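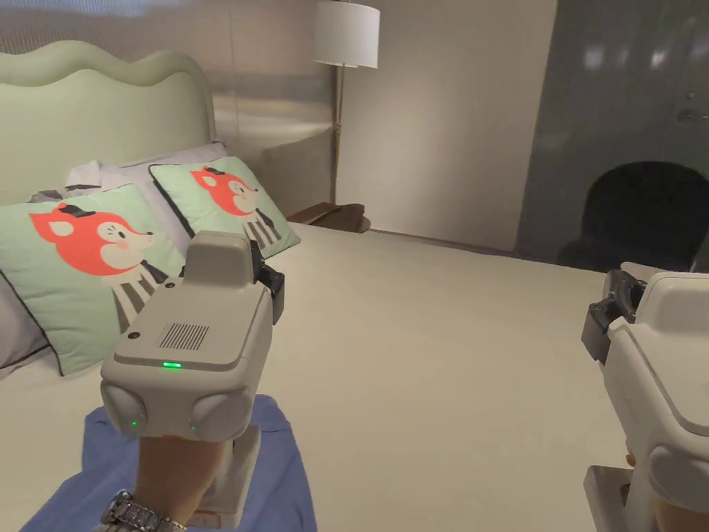 Textile Care and Fiber Behavior
Handout 4: Moisture in bedding
Instructor: Deolinda Aguiar

1. Terms

Moisture regain is the mass of water held by a fiber, divided by the dry mass of the fiber, and given as a percent. Moisture content uses the total mass as the divisor. The two are often mixed up in older lab reports. In this course, use regain unless a problem says otherwise.

2. Worked case

A cotton sample is conditioned overnight and weighs 109 g. After oven drying to constant mass it weighs 100 g.

Regain = (109 - 100) / 100 = 9 percent
Content = (109 - 100) / 109 = 8.3 percent

Record both masses before dividing. A sample left on the bench after drying picks up water from the air, so weigh it in a closed dish.

3. Fiber types

Cotton and linen take water into the fiber itself. Polyester takes in very little, and most of the water in a wet polyester sheet sits between the yarns. Blends fall between the two, in proportion to the dry mass of each fiber. Weave and finish change drying time but have little effect on regain.

4. Folding and airing

A folded sheet dries from the outer layers inward. The center layers stay close to their starting regain until the outer layers reach balance with the room. Thread count is a poor guide to drying time. Use mass per unit area.

5. Problems

a) A cotton sheet has a dry mass of 2000 g. Find its mass at 8 percent regain.
b) A blend sample weighs 172 g conditioned and 164 g dry. Find regain and content.

Read section 18 of the course reader before the May lab.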